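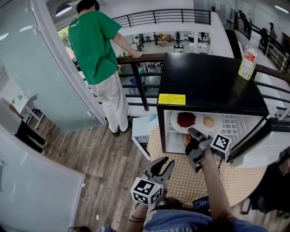
Robles says it wants to move up a division by August and I have questions. Short thread.

The club drew 157 for its last home game. The plan on the table is a 2000-seat ground. Who are the other 1,843 people and where have they been all spring?

I'm told Sunine will cover the stadium lease "in the early years." How many years is early? I asked twice. Still waiting.

Tzu-hsuan Chien is a good coach, and I'd keep her whatever happens. But she has 2 center backs under contract and one of them is 37. Promotion by application doesn't fix that.

Lutow tried the same jump. Big launch, new crest, scarves for everybody. They were back on a high school field before the scarves had faded.

"The league wants us in this market." Sure. The league also collects the entry fee — I'd want us too.

And the 57 season tickets sold so far? That number came from the club, in a post it seemed pretty happy with. Read it again slowly.

I'll be there Friday like always, on the cold side, yelling at the linesman. I like this team. I just don't believe the spreadsheet.

If somebody at Robles wants to show me the actual lease, my messages are open. A PDF is fine.

Last updated: Friday, 9:40 p.m.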